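Handout 4: Leaders, tippets and turnover

Read before the casting session. Bring the knot sheet from January.

## 1. What the leader does

The fly line carries the energy of the cast. The leader passes that energy on to the fly and lets it land without the thick line striking the water beside it. A leader has three sections:

- **Butt**: thick and fairly stiff, joined to the fly line
- **Taper**: steps down in diameter
- **Tippet**: thin and level, tied to the fly

If the butt is much softer than the line tip, the loop collapses at the joint and the fly lands in a heap.

## 2. Tippet size

Divide the hook size by 3 to get a starting X number. A size 12 dry fly takes 4X. Go heavier for wind-resistant flies and for streamers. A higher X number means a thinner tippet. 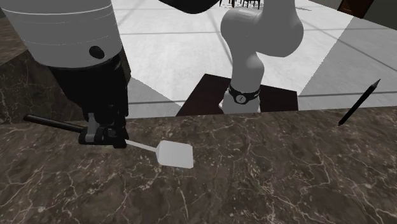

Thin tippet drifts better but twists under a bushy fly. If the tippet comes back curled, shorten it by a few inches or go up one size in diameter before changing the fly.

## 3. Faults in turnover

| Fault | Check first |
|---|---|
| Fly lands short, leader piled | Tippet too long or too thin |
| Fly slaps down | Leader too short, cast aimed low |
| Wind knot in tippet | Power applied too early |
| Leader kicks to one side | Rod tip not tracking straight |

Change one thing at a time and make several casts before judging it.

## 4. Reading

Carvalho, course notes, section 2. Matos's diagrams of slack-line casts go with it; the reach cast is the one used on the Skover.

## Exercise

Tie a leader with a level butt, 2 taper sections and a tippet of your choice. Write down the length and diameter of each section. Cast it on grass with a yarn fly, then cut the tippet back by a third and repeat. Record both results on the same page.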